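Looking after the Harnine hand grippers, part two of our report

By May we had both Harnine grippers running, and we were rather proud of them, but the left one kept dropping out in the middle of a session and we lost a good many recordings before we went looking for the cause. It was the cable. We swapped it, tied the new one with more slack, and wrote a start-up check that we now go through every morning - jaws first, then cables, then the marker plates.

The jaw check is the one we grew fondest of. You hold one gripper in each hand, face them toward each other over the table, and close on something thin and something round, so that any play in the jaws shows up early. A glass cup and a metal ring do nicely.

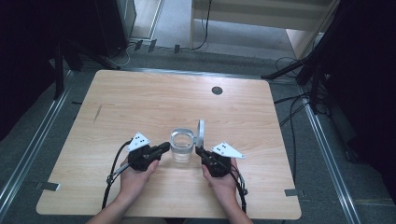
Märta Wallin read our draft and wrote back that we should loosen the plate screws before changing a cable, as she had cracked 2 plates at Pernness by doing it the other way around. We have added that as step 3 of the check, with thanks! Of the 19 sessions we logged afterward, none had to be stopped for a cable, and the spare is still in its bag.

Hurnton Student Projects - contact the lab office - © 2020 - Back to top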